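Racket Grips and Overgrips: Your Questions Answered
Last updated October 2025

We love talking about grips at the Coughlan Badminton Club, and these are the questions that come up at the desk most often. If yours is missing, ask at any club night!

What's the difference between a grip and an overgrip?

The grip is the thicker layer that comes on the racket from the factory. An overgrip is a thin tape you wind on top of it (or straight onto the wood, if you like a skinny handle). Overgrips are cheap, they come in wonderful colors, and a fresh one makes an old racket feel brand new.

How often should I change mine?

If you play twice a week, every month or so is a good habit. Sweaty hands? Sooner. Once the tape feels slick or starts to go shiny where your thumb sits, it's time.

Which way do I wrap it?

Start at the butt end with the narrow, tapered tip of the tape and work up toward the shaft. Right-handers usually wind so the edges don't get pushed up by their fingers, and left-handers go the other way. Keep a steady pull on the tape the whole time and let each turn overlap the last by a little bit. More overlap gives you a fatter, softer handle.
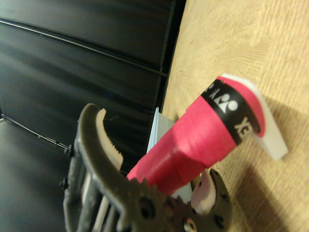

Try to keep the overlap the same all the way along. If you get a lump, just unwind a couple of turns and go again. Everybody does this on their first try, and the tape doesn't mind!

How do I finish the top?

Trim the tape at an angle so it ends level, then cover the edge with the finishing strip that comes in the packet. Electrical tape works fine too.

Do I have to take the old overgrip off first?

Yes please. Doubling up makes the handle mushy and you lose the feel of the bevels, those flat sides that help you find your backhand grip without looking.

Does a bright color play any differently?

Nope! But it's so much fun, and a bright handle is easy to spot in a pile of rackets.

Can I buy overgrips at the club?

You can. We keep Drendetti tape behind the desk at $2 a roll, or 7 rolls for $10. The thicker Flurberg towel grips are sold out until December.

Will someone show me how?

Of course. Bring your racket ten minutes before any club night and we'll wrap it together. Scissors are in the top drawer of the desk, so please put them back there when you're done.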